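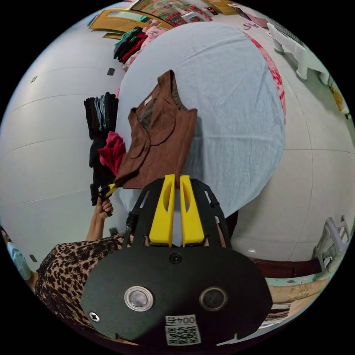 Ticket 711: Garment episodes dropping out at the pinch
Project: Tirnus (handheld collection, clothing tasks)
Status: Closed, with one thing left open at the bottom

What was reported

Hello all! I'm opening this on behalf of the home collection group, who have been very patient with us. They record clothing episodes with the handheld grippers and upload them in the evening, and lately a good share come back from the Jovau checker marked "no grasp found." The batch I looked at had 143 episodes and 28 of them were rejected that way. Going by the notes that came with the upload, the people recording were sure they had hold of the clothes every time, and I can well understand how discouraging it is to have your afternoon's work sent back with a red mark on it.

The still at the head of this ticket is from unit 0045. The fingers have the brown sleeveless top by its lower hem, right near the tips, with the rest of it hanging at a slant and the big light-blue cloth behind.

First things I tried

I reran the whole batch on the previous checker build, in case we had broken something ourselves in the last update. Same 28 rejected, so I put that idea away. Then I went through the finger-width readings, which took me most of a morning and two pots of coffee, and they looked fine too: wide open on the approach, then nearly shut, then held steady.

Nearly shut turned out to be the part worth staring at. A thin hem takes up hardly any room between the fingers, and the checker was treating any gap that small as fingers closed on nothing. Towels and sweatshirts pass without trouble. Thin tops and linings fail, and so do straps when they're picked up singly.

What changed

1. The checker no longer decides from finger width alone when the task is tagged "clothing." It also looks at whether the cloth near the tips moves along with the gripper over the next stretch of video.
2. For clothing, please hold the grasp for 3 seconds before you start moving. I know it feels like forever when you have a pile to get through!
3. Please run the open-and-close calibration at the start of each session, with nothing between the fingers, and again if you set the gripper down for a long break.

After the change I sent the same 28 through again and 25 were accepted. I watched the other 3 myself, and in each one the fingers really did close beside the fabric, so those rejections stand. Please keep them in the folder marked "missed," as the Ogura training run can use failed tries as long as they're labeled that way.

Reply from the collection group, 4:40 p.m.

Thank you, this is such a relief. We had started bunching up the hems to make them thicker, should we stop doing that?

Support reply

Yes please, do stop, and thank you for telling me! Pick the clothes up the way you ordinarily would. If you remember which episodes had bunched hems, add "bunched" to the notes field and leave them in the upload. There's no need to record them over.

Still open

Prororton's upload page shows the old rejection count until you sign out and back in. I've passed that along under its own ticket and will link it once it has a number.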